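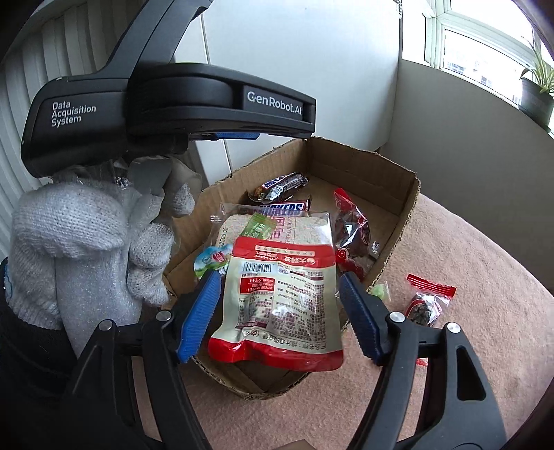
Snack box, pink blanket, red and cream pouch on top

Kindotham Community Boards > Home and Family > Care packages

Topic: How much is too much for a college care package?

plumtreelane wrote:
Hello everyone, I've been reading this board for ages and finally made an account. My niece moved away to Grerport for school last August and I've been sending her a box of snacks every so often, mostly things from the Asian grocery near me because she grew up eating them and says the stores up there have a single sad shelf of instant noodles. It started small. Then I began adding things for her roommate, and then for the girl across the hall who apparently likes anything with sesame in it, and now my boxes cost more to mail than to fill. The last one had me standing at the counter with my mouth open.

So my question for those of you who have been doing this longer: do you set yourself a limit? And how do you keep chips and puffed things from arriving as dust? I would rather not stop, because she calls me every time a box shows up and we end up talking for an hour, and I'm not too proud to say I'm bribing her.

oldporchlight wrote:
Welcome! I mailed boxes to three kids over eleven years and I'd do it all again tomorrow. My rule was one box a month during school and none in exam weeks, when they forget to pick up their mail and the front desk gets cross with them.

For the crushing, put the heavy flat things on the bottom and the pouches standing up on their edges like records in a crate. They have a bit of air in them and they cushion each other surprisingly well that way. If you lay them flat in a stack the bottom two always suffer. Fill the gaps with socks. Every student alive needs socks.

Surkum_Dad wrote:
I'm going to be the grump here, sorry in advance. I stopped mailing food altogether. I added up what I'd spent on postage one school year and it came to 208 dollars, and that was before a single cracker went into a box. Now I send my son a gift card and a letter. He gets what he wants, it's fresh, and I don't spend an evening fighting with packing tape.

plumtreelane wrote:
Ouch, 208! I haven't added mine up and now I'm scared to. But she can't buy these things in Grerport, that's the trouble. A gift card would get her the sad shelf.

marigold_and_co wrote:
I have to disagree with Surkum_Dad, kindly meant! My mother sent me boxes when I was far from home and very lonely, and I still have one of the notes she tucked in with the rice crackers. I couldn't tell you about one gift card I ever got, and I'm sure I got plenty. There's something about opening the flaps and smelling your own kitchen. I cried over a bag of dried plums once, in front of a whole laundry room full of people.

Surkum_Dad wrote:
I did say I send a letter too. He's kept those, as far as I know. I just don't think love has to weigh nine pounds.

marigold_and_co wrote:
Fair enough, and I skipped right over the letter, my apologies. A letter is a lovely thing. I still say put a plum in with it.

Annelore Lenz wrote:
Good evening all. I sort donated parcels for our church and have handled a great many boxes, so let me add a few practical things, and forgive me if I run on.

First, check the dates before you pack. Imported snacks often give the shelf life as a number of months, with the production date printed somewhere else on the bag, sometimes up on the seal, so you have to find both and do a little arithmetic. I write the last good date on a bit of masking tape and stick it to the front. The young people laugh at me but they do read it.

Second, please don't trim down a box to make it fit and then mail it like that. I know it's tempting. Once the top edge is cut the sides go soft, and the sorting belts are not gentle. A cut-down box is perfectly good for keeping snacks in at home, and I have a couple of them in my pantry, but buy or beg a whole one for the mail.

Third, chocolate does not travel in August. I have seen things.

oldporchlight wrote:
Annelore, the masking tape is so smart. I'd just been squinting and hoping for the best.

One more from me on the money side. Look at the flat rate boxes if you're sending dense things like candy, bean paste cakes, or jars. If it's mostly puffy stuff, your own light box by weight usually comes out cheaper, though watch the size, as a big box can cost you extra even when it weighs next to nothing. I got caught by that one with popcorn.

erraji_bakes wrote:
Chiming in from Erraji, where the post office is open what feels like four minutes a day. I sell a few baked things by mail and mailed my 100th parcel on 25th May, which I was silly enough to celebrate with cake. I'd say don't skimp on tape along the bottom seam, two strips one way and one across. And shake the box once it's closed. If you hear anything move, open it up and stuff it some more.

On the limit question, I think you pick a dollar amount for the whole thing, postage included, and let that decide what goes in. My sister does 40 a box for her twins and says it stopped all the agonizing.

plumtreelane wrote:
You are all so kind, thank you. I sat down with my receipts after reading this and I'm not going to share the number, but Surkum_Dad, you may feel a little better about yours.

I've decided on one box every other month with a set amount, pouches on their edges, masking tape dates, and a proper letter in each one, because that part got to me. The roommate and the sesame girl can share. Does anyone know if those little jelly cups count as liquid? The clerk last time gave me a look and I didn't like to ask.

oldporchlight wrote:
I've always mailed them in a zip bag with no trouble, but I never asked either!

Surkum_Dad wrote:
Ask the clerk. And double bag them. My wife sent some once and the letter came out purple.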